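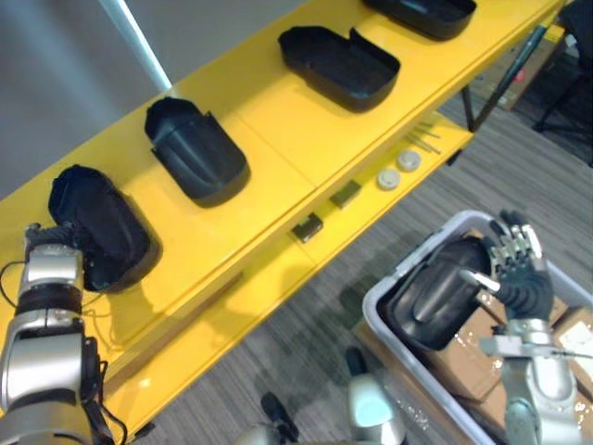
*Black covers on a yellow shelf.*

**Learning to sit still: a conversation about life after work**

Dec 3, 2022

She had the kettle on before I'd got my second arm out of my coat, and there was a lemon cake on the side that she told me had sunk in the middle and I wasn't to mention it. We had agreed on an hour. I left when the street lamps were coming on, with a slice of the cake in foil and more notes than I knew what to do with.

I'd asked to talk to her after she wrote to us about stopping work, and how badly she had taken it. She would rather not have her name used, as her old colleagues read these pages, and I was happy to go along with that. She was in the same accounts office in Ovier for 32 years, and she says she could still tell you which drawer stuck.

"I thought I'd be marvellous at it," she said of retirement. "I'd got a list. I was going to learn Italian and paint the back bedroom and see all the people I'd been putting off. And then the first morning came and I got up at the usual time, and got dressed for the office, more or less, and sat on the bottom stair with my shoes on. I don't know how long for."

It went on like that for a good while. She wasn't crying, she told me, and she wasn't ill, so she didn't feel she had anything to complain about. She cleaned. She went through the airing cupboard and then, a fortnight later, went through it again. When friends rang she said she was rushed off her feet, and she believed it while she was saying it.

"If somebody had asked me what I'd enjoyed that week, I'd have been stumped. I could have told them what I'd *done*. I'd have gone on for an hour about what I'd done."

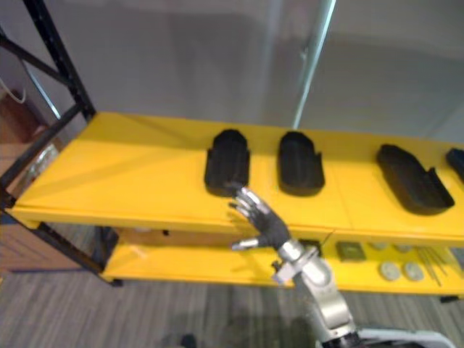

## Asking for a bit of help

Her doctor suggested a talking group over in Lestance, run by a small charity called Braltent, and she said no. She said no again in September of last year, rather sharply (she is still embarrassed about it and sent a card), and then one wet afternoon she found herself on the bus with the leaflet in her bag.

"I'd pictured everybody in a circle being sad at each other," she said, laughing. "And there was a circle, I'll give you that. But mostly it was people like me who'd lost the shape of their week. One had been made redundant, and one had just seen her youngest off to college. I didn't open my mouth for the first two meetings and they let me be. They just kept passing me the biscuits."

What helped her most was a very small thing the group leader set them. Every day they were to take 10 minutes and do something with no use to it whatsoever. No tidying, no exercise if you were only doing it for your knees, nothing you could tick off afterwards. She found it dreadful. She sat in the garden and noticed the gutter wanted clearing, and went and got the ladder.

"I owned up to the ladder at the next meeting and they roared! I hadn't made a room full of people laugh in years. I went home on the bus grinning like a fool."

She got better at it, bit by bit. She tried watching the birds, but she started keeping a tally and had to stop. She tried Amin, one of those quiet-time programs for the telephone, and it wasn't for her, though a friend in the group swears by it and plays the rain noises all night long. In the end what stuck was the piano. It had been her mother's and had been used to hold photographs up, and the tuner sucked his teeth over it, but he got it going.

"I'm terrible. I want you to put that in. I play the same hymn and half of a song from a film, and I'm no better than I was at Easter. I don't mind at all. I think if I'd had lessons I'd have turned it into work by the second week."

## The bad days

I asked whether she still has mornings on the bottom stair, and she took her time over answering, and cut more cake while she thought.

"Some," she said. "Not so many. I know what they are now, so they don't frighten me in the same way. I ring one of the others, or I go out and buy a paper, and if it's a really poor day I go back to bed with the wireless and don't call myself names for it."

She has been going to the group for 19 months. These days she does the welcoming, and looks out for whoever has sat nearest the door. The Italian never happened and the back bedroom is still the green it was when she moved in. 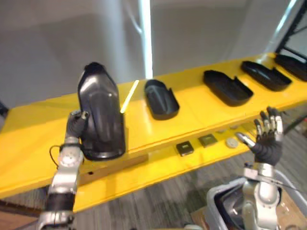
One reader, who saw an early version of this piece, asked whether she ever wished she had simply stayed on at work for a few more years, and said that was what he was thinking of doing himself. I passed the question on by telephone. She said she had wished it every day of that first winter, and that he should stay if he liked the job, but he might want to find out what he did with a free afternoon before he had five of them in a row.

Then she asked me what I did with mine. I told her I'd have to ring her back, and she said to come for tea instead and bring the foil.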